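Solheim sorting hall switches table covering to taped kraft paper

12/4/22

The packing and sorting hall at Solheim has replaced the vinyl mats on its long tables with brown kraft paper, marked off into cells with dark blue tape. The change was completed in November, according to a notice issued by Skallbridge, the company that runs the building.

Under the old arrangement, each table carried a printed mat with fixed lines. The mats curled at the corners and held dust along the seams, and a mat with one damaged area had to be replaced in full. The paper comes on a roll, is pulled along the length of the table and secured at the edges. A worn sheet can be lifted off and a new one laid during a break between shifts.

The cells are set out with tape only. Strips are run lengthwise first, then crosswise at even spacing, so that each item placed on the table has a position that can be given by row and column. Small breaks where two pieces of tape meet are accepted under the new instructions, as are creases in the paper. A strip is to be replaced if it lifts or if the line can no longer be followed by eye.

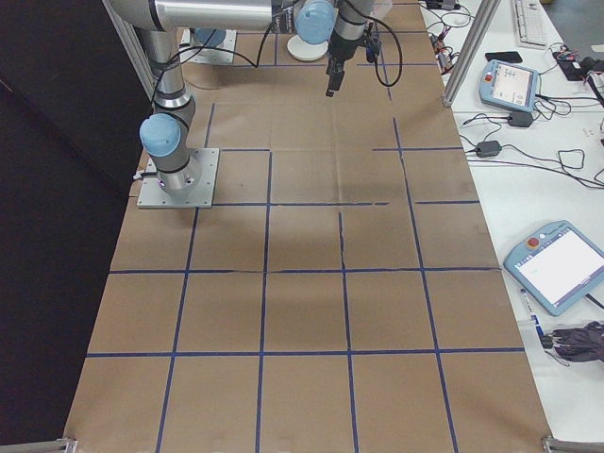
Row numbers start at the near end of the table and are not written on the paper. Skallbridge tested printed numbers on two tables and dropped them after staff working from the opposite side read them upside down. Position sheets are kept in a binder at the end of each aisle.

The paper is supplied by Nuvov in rolls of 600 feet. The hall expects to use 98 rolls in the first year, a figure that assumes one change per table per week and allows for offcuts. Used sheets are stripped of tape before they go to the paper bin. Tape is collected separately and treated as general waste.

Cost was not the main reason for the change, the notice states. Spending on table covering is expected to fall by roughly $529 a month, before the time needed to lay out new lines is counted. A trained pair of workers can cover and tape one table in under half an hour.

The second hall, at Zisar, will keep its mats until the present stock runs out. Its tables are shorter and will need a different cell size, which has not been set. Skallbridge will review the condition of the tape lines at Solheim before ordering paper for the second site.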